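And if Saturday's match left you wanting more (it did me!), come along to the Brendow supporters' evening, where Man-sik Tak will be talking about his two seasons in goal for Ternach and, if we ask nicely, that penalty against Urnumthorpe. Doors open at 7, it's $20 at the door with supper included, and every bit of it goes to the youth side's travel fund. Bring a friend, bring your scarf, and do save me a seat near the front.

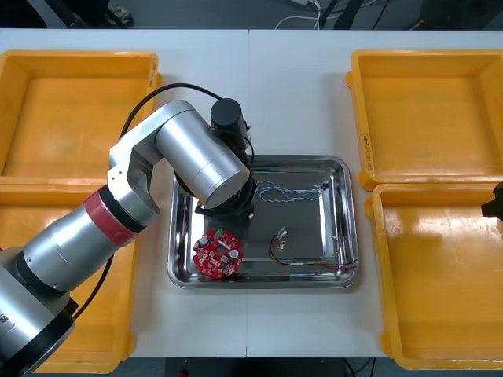 Yellow bins and a steel tray on the white tables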